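Section 5: Bed-making, or how far you'll get before you do it yourself

If you've worked through Sections 1 to 4 you should have a pair of hand-held grippers that pair properly, a charged battery pack and somewhere to save your recordings. If the left unit still isn't showing up in Mimau, go back to Section 3, because nothing in this one will work without it.

People write to me wanting to know whether a machine can make a bed yet. My answer as of 15/04/2019 is sort of, on a good day, if you're not fussy about the corners. I've been running the Jendthorpe arms in my spare room since last August and I still make my own bed most mornings. But the only way the arms get any better is if somebody shows them the job, over and over, and that's what you'll be doing here with the grippers in your own hands.

5.1 Before you start

You'll need one bed (a single is easiest, a queen is fine, please don't start with a king), one light blanket or throw, and a bit of time when no one wants to lie down. Leave the doona in the cupboard for now. I started with a big feather one and it was hopeless — too thick for the fingers to close on, and so heavy it slid out every time I lifted.

Note: You don't have to tidy the room first. I used to clear everything off and straighten the pillows like I was selling the house, and the arms learned to cope with a bedroom that doesn't exist. Leave the cushions where they landed. If there's a pile of washing on the bed, work beside it.

5.2 Recording a blanket fold

1. Turn on both grippers and wait for Mimau to show two green ticks. Mine takes its time, so I usually put the kettle on.

2. Wipe the lenses with a soft dry cloth. Fingerprints are the number one cause of rubbish recordings, mine included.

3. Do up the wrist strap.

4. Drop the blanket on the bed any old how. Don't arrange the mess! A blanket you've carefully scrunched up looks nothing like one somebody has kicked off.

5. Sit or stand wherever you can reach the middle of the bed without leaning on it. A seat on the edge is all right for a small blanket.

6. Press Record in Mimau and hold both grippers still over the bed until you hear the beep.

7. Bring one gripper down to an edge of the blanket, close the fingers, and lift a little to see that you've really got it. If you come up empty, open and have another go. Don't stop the recording. Misses are useful, and I wish I'd kept all of mine from the first month.

8. With the first edge held, reach over with the other gripper and find a corner. This is the slow part. You'll want to use your thumb. Resist.

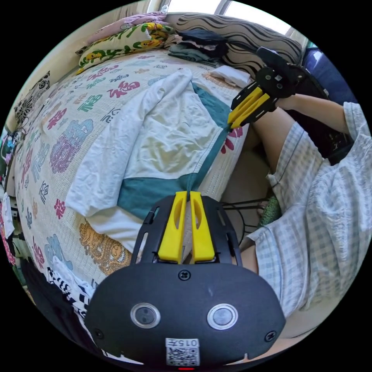
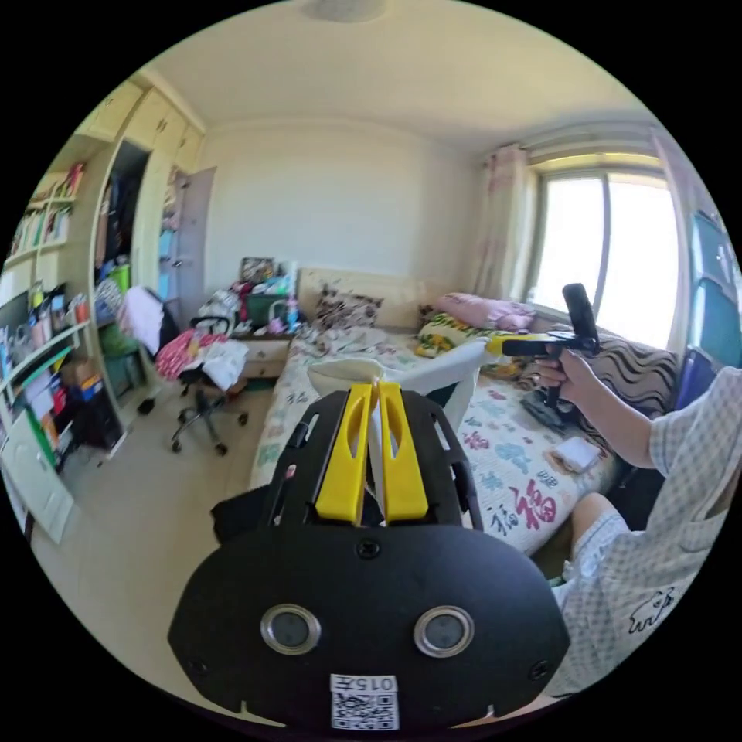

9. Draw the two grippers apart until the edge is straight, then bring one side over to the other and let go of both together.

10. Smooth the top with closed fingers, moving away from yourself. Press Stop.

Caution: Keep your own fingers out from between the gripper's fingers while the unit is on. It won't break anything but it's a nasty pinch, and you'll say a word you then have to edit out of the audio.

Caution: Don't pull hard on knits or anything with a loose weave. The cut-outs in the fingers will catch a loop and you'll have a ladder halfway across Nan's blanket before you notice.

5.3 How many is enough?

More than you'd like. Sotomayor, the training program that comes with the arms, won't even start on fewer than 35 recordings of the one job, and mine didn't do anything I'd call folding until I'd fed it a great many more. By the time I'd reached 3000 it could find an edge, straighten it and get one fold in, provided the blanket hadn't gone off the far side of the bed. The second fold is still a coin toss.

Do them in short batches. I stop after 38 minutes, which is when my wrists start complaining, and any recordings I've made past that point have been sloppy. Swap blankets between batches if you've got more than one. Thin cotton, fleece and anything fuzzy all behave differently, and Sotomayor will get attached to whatever it sees most.

5.4 A second opinion

I sent a draft of this section to the Brastden users' list before putting it up, and the first reply was a grumpy one, which I'm including because I think it's fair. The writer said I was being far too kind to the arms. They'd put in a whole winter on the same set-up and what they had to show for it was a machine that took eleven goes to do what a tired kid can manage in one. Their view was that folding should be left alone until the gripping is sorted, and that anybody buying the kit to save themselves work should get a refund and a fitted sheet. They also wanted to know why I hadn't put in anything about pillowcases.

Well, I haven't put in anything about pillowcases because I can't get them to work. Getting a pillow into a case takes two hands, a chin and some shaking, and the grippers don't come with a chin. If you crack it, please write in.

On the rest I'd say they're half right. As a labour saver it's a dead loss at the moment, and I'd never tell anyone otherwise. Where I disagree is on waiting. The gripping got better on my set-up while it was trying to fold, and I had a couple of months of plain pick-up-and-put-down practice before that with hardly any change.

5.5 If things go wrong

Only one gripper recorded. The strap can press the side button if you do it up too tight. Loosen it a notch and try again.

Mimau says "view blocked". You've probably got blanket draped over the lenses. Lift the gripper a bit higher after each grab. If the message stays up, give the lenses another wipe.

The picture goes white near the window. Half close the curtains, or work from the other side of the bed. I wouldn't shut them altogether, the recordings come out grainy.

The arm picks up the bedspread along with the blanket. Mine still does this, mostly when the two are close in colour. Add a batch with a blanket that stands out and another with one that doesn't, then retrain.

The arm folds the cat. It hasn't happened here, but I've had the question twice now. Shut the door.

Section 6 covers towels, which are a lot easier, and I probably should have put them first.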